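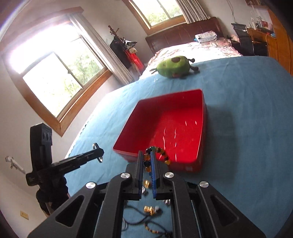
Schwarz-gelbes Perlenarmband vor der roten Kiste, hinten der grüne Plüschkerl

Thema: Schmuckchaos sortieren – wie macht ihr das?

yara_sabbagh
6. Juli 2023
Hallo zusammen,
ich bin gerade so im Flow, dass ich das sofort mit euch teilen muss! Seit Februar schiebe ich meine Schmuckschublade vor mir her, und jetzt liegt endlich alles auf dem hellblauen Tuch. Das Armband auf dem Foto hatte ich komplett vergessen, dabei ist es so schön: oben abwechselnd schwarz und gelb, eine grüne Perle dazwischen, und weiter unten wird es bernsteinfarben. Wie konnte das so lange ganz hinten liegen?
Mein Plan: Alles, was ich gern trage, kommt in die rote Kiste, der Rest bleibt auf dem Tuch und wird verschenkt oder aufgearbeitet. Laut Liste sind es 109 Teile, Ohrringe als Paar gezählt. Wie sortiert ihr, nach Farbe, nach Material oder nach Anlass?

Knopfkiste86
Oh, das Armband ist ja toll! Ich liebe diese Kombi mit dem Orange. Ich sortiere nach Material, Perlen zu Perlen, Metall zu Metall. Da zerkratzt mir nichts mehr, und ich finde alles wieder (meistens).

grunlow
Schöne Sache, aber bei der Kiste muss ich widersprechen. Viel zu hoch! Da landet alles übereinander, und nach zwei Wochen hast du unten einen Kettenknoten, für den du einen ganzen Abend brauchst. Flache Einsätze, am besten mit Filz, alles andere ist Frust.

yara_sabbagh
@grunlow Die Kiste ist doch nur zum Sammeln beim Aussortieren! Danach geht alles in die Schublade zurück. Einsätze hab ich schon, die von Vindari mit den schmalen Fächern. Für Ringe super, für so ein Armband leider zu eng.

grunlow
Ach so, dann nehme ich die Hälfte zurück. Ketten würde ich trotzdem nicht mal für eine Stunde da reinwerfen.

Jang_bastelt
Ich bin Team Farbe und lasse mich davon auch nicht abbringen. Morgens greife ich zum Pulli und dann zur passenden Farbe, das geht so schnell! Bei gemischten Stücken entscheidet die Farbe, die mir zuerst ins Auge springt. Deins käme bei mir zu Gelb.

Knopfkiste86
Zu Gelb?? Das ist doch eindeutig Bernstein! Also farblich meine ich, das Material kann ich vom Foto her nicht beurteilen.

Jang_bastelt
Siehst du, und genau deswegen brauche ich manchmal 3 Anläufe, bis ich was wiederfinde, haha. Liebe das System trotzdem.

khalil_semaan
Noch ein Tipp zum Tuch: Stoff als Unterlage ist großartig, da rollt nichts weg. Ich fädle selbst auf und habe mal 200 Rocailles auf blankem Parkett verteilt. Letzte Woche habe ich wieder eine gefunden.
Wenn du schon dabei bist, schau dir bei den Armbändern gleich das Gummi an. Einmal vorsichtig dehnen, und wenn es zwischen den Perlen faserig aussieht, neu aufziehen. Das macht richtig Spaß, und du kannst die Reihenfolge gleich ändern.

yara_sabbagh
@khalil_semaan Die Reihenfolge bleibt! Die grüne Perle zwischen den anderen ist für mich das Beste daran. Aber Gummi prüfe ich heute noch, danke!

Zaltby
Wichtigste Frage: Wird der grüne Plüschkerl mitsortiert?

yara_sabbagh
Der ist unverkäuflich und behält seinen Platz auf dem Tuch :-) Jetzt kommen die Ringe dran, ich melde mich mit dem Zwischenstand!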